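Pristia graphics card, used: bench check before resale

Fans: both spin. One ticks, like a cheap clock. Pass, grudgingly.
Power sockets: 2, no scorching.

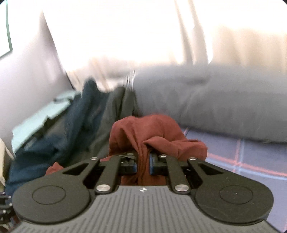
Does a sagging bracket fail the card?
Only if the board itself has bent. Straighten it and carry on.

Memory test: 11 passes, 5 errors, all on the last run - fail. The seller's note said "runs lovely". 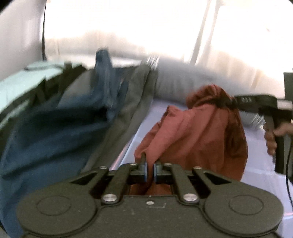

Reseated it in the Dadia board and got the same again, so the slot is off the hook.
Thermal pads: greasy. Replace.

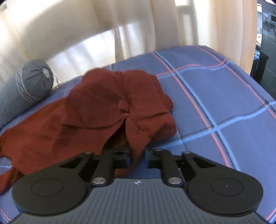 Label says Lolterari, box says Pristia. Query with Farías before signing.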